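Flirevton to Open Soup Kitchen and Dining Room on Cardoso Street in September

Flirevton, the community meals organization, will open its second dining room this September in the former Skodeck hardware store on Cardoso Street. The new site will serve a free hot lunch and, for the first time, an early supper starting at 5 p.m.

The dining room has 18 tables and seats 121 people, more than double the space at the current Ernel Avenue location. Ernel Avenue will stay open and keep its present hours.

"We have been turning people away at lunch since last winter," said Florêncio Louro, director of Flirevton. "Cardoso Street lets us seat everyone at once, and they can stay and talk after they eat. At Ernel we need the chair back."

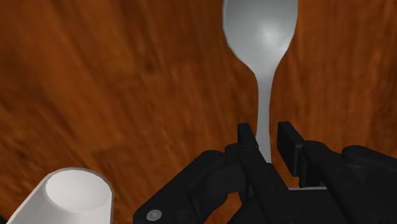

A metal spoon on a wood tabletop.

Menus at both sites will be built on soups and stews, with bread and fruit. A vegetarian soup will be offered at every meal, and a low-salt version will be available on request. Guests do not need to register, show identification or give a reason for coming. Children under 13 should come with an adult.

The renovation took seven months. Most of the work went into the kitchen, which needed new drains, a larger exhaust hood and a walk-in cooler. The old loading door on the alley side was kept - food deliveries will come through it in the morning, before the dining room opens. The front entrance now has a ramp, and both restrooms have been rebuilt for wheelchair access.
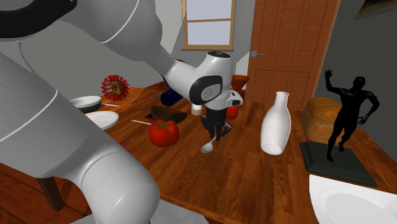
Funding came from local donations and a building grant, along with a low-interest loan that Flirevton expects to repay over six years. The lease on Cardoso Street runs for 21 years, with rent fixed for the first five.

"A long lease was the thing we held out for," Louro said. "We looked at two other buildings that were cheaper, but neither owner would go past three years."

Flirevton is hiring two cooks and a part-time dishwasher for the new site. Kitchen experience is preferred for the cook positions and is not needed for the dishwasher position. Applications can be picked up at the Ernel Avenue front desk between 10 a.m. and 2 p.m.

Donations of canned tomatoes, dried beans, rice and cooking oil are accepted at the same desk. Home-cooked food cannot be accepted.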